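## Laundry corner: the gasket, the glass and the little round door

Last month I promised you I'd get to washing machines, and then the whole Terkwood mailbag turned out to be about sourdough, so washing machines had to wait. But March is the month I pull everything in the laundry room out from the wall and have a proper go at it, so let's talk front-loaders!

I have strong feelings about these machines. I grew up with a top-loader that walked across the basement floor on its own during spin (we used to sit on it), and when I finally bought a front-loader I paid 1290 for it at Prins and treated it like a new car for the first six weeks. Then I stopped wiping it. You can guess how that went. By summer my towels smelled like a pond and I was ready to drag the thing out to the curb.

What saved it was a very dull routine that I now do once a month, usually while something's in the oven. I start with an empty drum and the door swung all the way back. Go all the way, don't try to work through a half-open door, you'll only bang your elbow. Then I take an old washcloth, warm water and a drop of dish soap and run it around the rubber gasket. Pull the fold of the rubber toward you gently and get your finger right down in there. I have found bobby pins, a guitar pick, a whole baby sock (we have no baby) and enough gray lint to knit a second sock to go with it.

After that comes the glass. I ignored mine for years! The inside of that big glass bowl picks up a film from detergent and softener, and I swear by a splash of white vinegar on a cloth for it, then a dry one after. Keep the vinegar on the glass and off the rubber, my gasket got sticky the year I went wild with it.

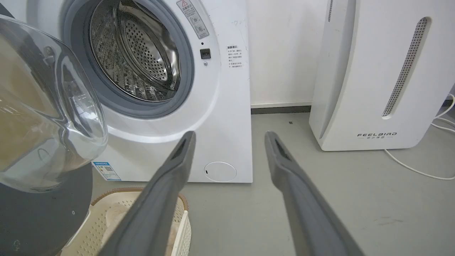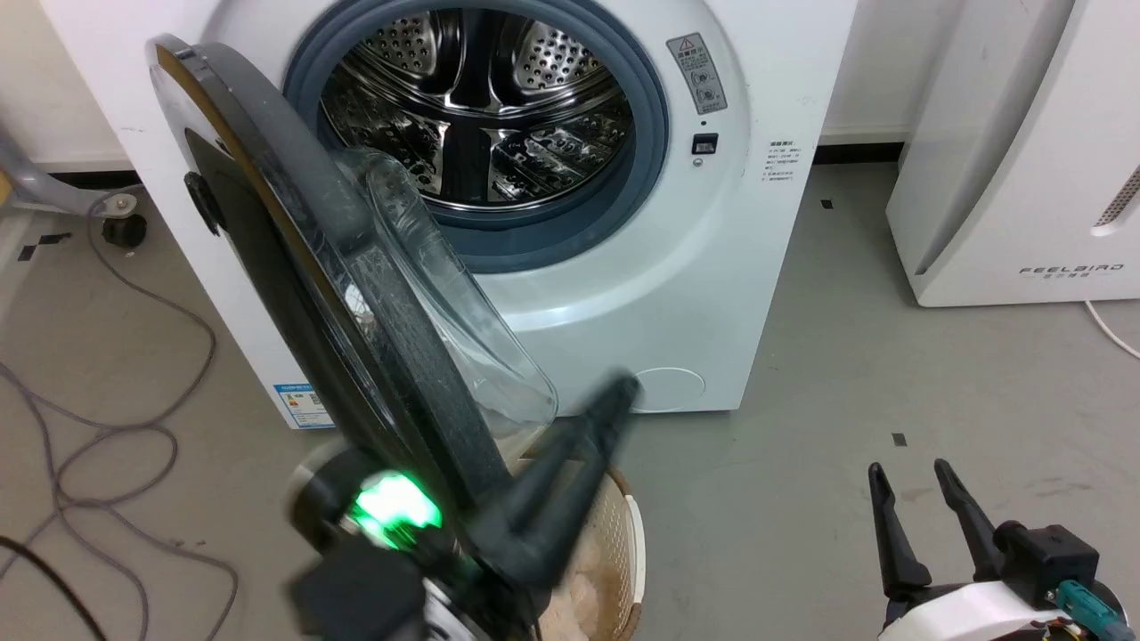 *A front-loader with its door wide open: rubber gasket around the opening, steel drum inside, and the round filter cover low on the right of the front panel.*

Now, the filter. If you take one thing away from this month's ramblings, please let it be the filter. On a lot of front-loaders it's behind a little cover down near the floor, and I have met people who owned their machine for years and thought it was decoration. Get a shallow tray (I use a lasagna pan that has been retired from lasagna) and at least two towels. Unplug the machine, make sure the last load wasn't a hot one, and open the filter slowly, a bit at a time, so the water comes out as a dribble. I did it fast once. It went under the dryer, under the shelf and into the hall.

Rinse the filter under the tap, pick off the fuzz, wipe out the hole it came from and screw it back in snug. Mine takes 3 towels on a bad month. If yours has a little drain hose tucked in beside the filter, use that first, and if it doesn't, well, that's the lasagna pan's job.

Last of all I run the drum with nothing in it on the hottest setting. Mine goes up to 90 degrees Celsius on the cleaning cycle and takes an age, nearly 81 minutes by the kitchen timer, and I leave the door open afterward until bedtime. The laundry room smells of nothing at all, and that's exactly how I like it.

A few of you asked about baskets too. I'm a woven basket person, I admit it. Plastic ones are easier to rinse out, but mine always crack at the handle and then snag a sweater. My current basket came from Furnum and sits right by the machine so I can scoop things straight out of the drum and into it. Line it with an old pillowcase if you're carrying wet things, and let it air out before dirty clothes go back in. The big hamper from Flarkari that I raved about in the fall is holding up fine, by the way, although the lid has warped and the cat has decided it's a bed.

Next month it's the dryer vent, and I'm already dreading what's in there. If you have a good trick for getting lint out of the long bendy part, please write in before I go at it with a coat hanger again!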